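4.2 Where the cloth goes when nobody is wiping anything

I came to cloths sideways. The plan for this part of the study was to look at wiping itself - how long people spend on a countertop, which direction they go, whether they do the corners. Then I started reading the kitchen diaries from Cevthorpe and found that people hardly wrote about wiping at all. They wrote about where the cloth lives. Out of 296 diary entries that mention a cloth, 198 are about putting it down, picking it up, hunting for it or being annoyed at where somebody else left it. So I changed the question, and I'm glad I did.

A quick word on what I mean by a resting place. I mean any spot a cloth gets left on purpose between two jobs: the faucet, the oven handle, the edge of the sink, a hook, a dish, a tray. I left out the laundry and the drawer of clean spares, which got their own treatment in 4.1. I also left out cloths dropped on the floor, though one household in Prasska made a pretty spirited case that the floor by the back door was a proper resting place for them (I went back and forth on this for most of May).

The faucet is the favorite, no surprise there. People like it because it's right where their hands already are, and they dislike it because the cloth gets knocked into the sink every time someone fills a pot. The oven handle comes up a lot too, mainly in the smaller kitchens, and it's where cloths and hand towels get mixed up. I had more than 40 entries complaining about exactly that, some of them in capital letters!

Trays and shallow dishes were the ones I hadn't expected to care about. They turn up less often than faucets or handles, but the people who use one are very loyal to it. A tray gives the cloth an address. You can move the whole thing when you need the counter, and visitors seem to get the idea without being told. It also changes how the cloth is left. On a faucet it hangs any old way, and on the sink edge it's usually a lump, but in a tray people tend to spread it out, sort of, and then stop bothering once it more or less fits. I started calling this "nearly flat" in my notes, and the name stuck. Figure 6 shows the kind of thing I coded that way.

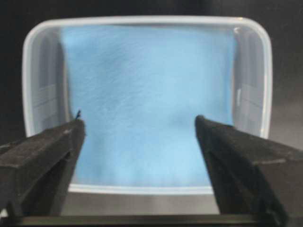

Figure 6. A light blue cloth in a shallow white plastic tray, coded "nearly flat." It takes up most of the floor of the tray, with a crease down the left and a gentle fold toward the lower right.

Štěpánka Zelenák thought I was being far too kind to trays. A cloth lying in a dish with sides on it, she told me, dries from the top only, and if you're going to leave a damp one there overnight you might as well leave it in the bucket. She wanted "nearly flat" split in two, one code for cloths put away damp and one for cloths put away dry, and she wanted the diaries to ask about it directly.

I think she's right about the diaries. The Cevthorpe forms never asked whether the cloth was damp, and I can't get that back out of them now. The Rekeck forms, which were written later, do have a box for it, and 233 of those came back with the box filled in. I use them in 4.3. For this section I kept the single code, with the warning that it tells you how a cloth was lying and nothing else about it.

One more thing on coding. When a cloth was folded with the edges lined up, I called it "folded," even if it had slumped a bit afterward. When it was spread out but had a wave or a bunched corner, I called it "nearly flat." Matúš Hrnčiar coded the same entries separately, and most of our disagreements came from sink edges, where we ended up keeping his version.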